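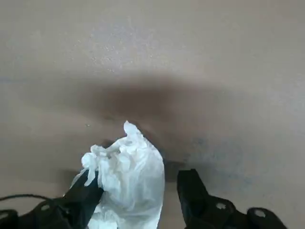 So I finally ripped out the grasp check I wrote back in September, and I should have done it ages ago. It was one line! If the gripper closes and the fingers stop before fully shut, we're holding something. Great for a bottle, useless for anything thin and squashy, where the fingers end up nearly closed whether you got it or you didn't.

The new version lives in Hullow (our little task runner, for anyone who just got here) and it looks at 14 wrist camera frames after the close command instead of one finger reading. Each frame gets a held / not held score, and if at least 7 of them say held, the arm is allowed to lift. I wanted to do something fancier with a running average, but Rochelle Iwasaki talked me out of it and I'm glad she did - voting is so much easier to debug at the end of a long day.

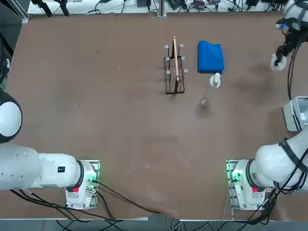
The other headache was timing. The head camera and the wrist cameras come in on separate threads, and Fakavow, which does our planning, was happily pairing a fresh wrist frame with a head frame up to 200 ms old. That doesn't matter much while the arms are parked. It matters a lot when one of them is coming in low over the table and the planner thinks it's still somewhere else. I now stamp everything on arrival and just drop any pair that's too far apart.

Still on my list: three retry settings that live in three different config files (my fault, all of them), and a log viewer that doesn't choke when both arms are talking at once. I'll push the branch once I've cleaned up the variable names, because right now one of them is called thingy2.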